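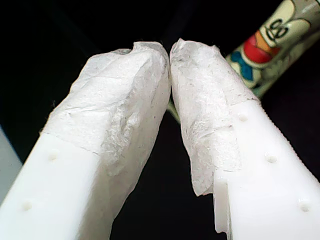 Does a longer game give players more for their money? Only if the added hours ask them to do something new, and most don't.

Take Lerport, the course's sample role-playing game. The box promises 46 hours. Strip out the repeat fetch quests and the walk back to Brundley - five times in the first chapter alone - and the story is thin.

Naomi Laizer argues that padding "lets the world breathe." I'm not convinced. Read her essay anyway.

For next class: play the opening of Renis and note when you first get bored. Bring your notes.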